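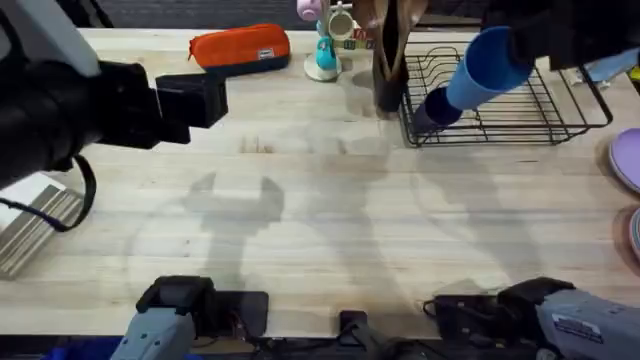
Tabletop planning layer

A tabletop planning layer is the bit of software that sits between what a robot sees on a bench and what its arms end up doing about it. I've been writing and breaking these things for six years now, so when the wiki needed an article on the subject I put my hand up, and I'm going to tell it the way I'd tell it to someone who's just joined the lab (with apologies to whoever tidies up the tone later).

The name isn't standard. Some groups say task and motion planner, some say manipulation stack, and the Prollen docs call it "the middle". I'm using planning layer for the lot, meaning everything from a list of detected objects down to a time-stamped path for each joint.

Overview

Most setups I've worked on have two arms facing a table, at least one camera looking down from somewhere, and a jumble of household stuff in front. Kitchen things are popular. A mug tree, a dish rack and a couple of plates will give you more grief than a whole crate of machined parts, and that's why people keep buying them! The software has to work out what's there, decide on an order to do things in, pick a grasp for each object, and then find motions that don't put one elbow through the other.

In our own stack, Prornum, these jobs run as separate processes passing messages. Plenty of newer systems fold the whole lot into one learned policy that goes straight from pixels to motor commands. I like those too, but I've never managed to ask one why it did something, so this article is mostly about the older, chattier kind.

Perception

Perception hands the planner a scene: object names, poses, rough shapes and a confidence for each. Rough is the important word. A cup hanging by its handle is a lovely clean shape in a catalogue and a right mess in a point cloud, particularly when the camera's only getting one side of it.

Shadows deserve their own paragraph. On a pale timber top the arms and anything mounted over the bench throw soft grey shapes across the surface, and a segmenter that's been trained on evenly lit pictures will happily outline one and give it a label. I once spent most of a February chasing a phantom gripper that the detector kept reporting in the middle of the table. The planner, being obedient, kept steering around it. We fixed it by checking each detection against depth, so anything with no height gets dropped, and I felt pretty silly once I saw how short the patch was.

Thin wire is the other classic. Depth sensors see straight through a dish rack as often as not, leaving a planner that thinks the cup inside is floating in open air. The usual dodge is to swap the raw points for a stored model once the rack's been recognised. Tridholm keeps a library for this, and you can also just wrap the thing in a box and let the planner be a bit timid near it.

Task ordering

Above the motion side there's a piece that decides what happens first. Put the cup on the tree, then clear the plate, or the other way around? In Prornum this is a small symbolic search. Every action has conditions that need to be true before it starts and a list of what changes once it's done, and the search strings them together until the goal's met.

It sounds old-fashioned and it is. The trouble comes when the symbols promise something the geometry can't deliver. The search says "pick up blue cup", and the motion planner comes back with no path, as the cup's wedged on an angle between the wires with no room for fingers either side. A decent planning layer sends that failure back up as a fact (this cup, this hand, not from here) so the search can try the other arm or shift something first. A poor one just retries until somebody gets bored and hits stop. Our first version was a poor one.

Motion planning

For the paths themselves, nearly everybody starts with a sampling planner. It throws random arm configurations at the problem, keeps the ones that don't collide, and joins them up until there's a route from start to goal. Ours gives up at 500 milliseconds and asks for a different grasp. Then a smoothing pass takes the wiggles out, which matters more than you'd reckon, since raw sampled paths look like the arm's swatting flies.

With 2 arms you can plan them together or one at a time. Together is tidier on paper but the search space gets enormous. One at a time is quick, and you treat the first arm's path as a moving obstacle for the second. Dariusz Szulc wrote a neat halfway version, known around here simply as the Szulc split, where the arms are planned apart and only joined up for the stretch where their reach overlaps. It's been our default ever since and I've got very few complaints (the logging is awful, sorry Dariusz).

Don't forget the cables. Collision models nearly always cover links and fingers and leave out whatever's bundled between the arms. I pad that region with a couple of fat capsules and call it done.

Control

Once there's a path, a controller follows it. The planner puts out waypoints, an interpolator fills in the gaps, and joint targets go down to the arms at 60 hertz on our rig. That's slow by factory standards and fine for crockery.

Free-space moves can be stiff. Contact can't. When a plate's rim is tilted against something, position control will keep pushing until it's where it was told to be, so we switch to a softer impedance mode for the last little bit of an approach and again on release. Deciding when to switch is half perception and half superstition. I use fingertip distance to the nearest modelled surface, and I bump it up a touch for anything light.

Tooling

This is the part that gets left out of papers, and where I spend nearly all my time. You want a viewer that draws the planner's idea of the world over the camera picture, so you can see straight away if it's got the mug tree a hand's width off. You want every plan saved along with the scene it was made from, failures included. And you want replay, so a bug from the morning can be poked at in the afternoon without touching an arm.

Prollen has the nicest viewer, in my opinion. Prornum's replay is better, but I wrote most of it, so weigh that accordingly.

See also

Grasp sampling
Impedance control
Scene graphs
Hand-eye calibration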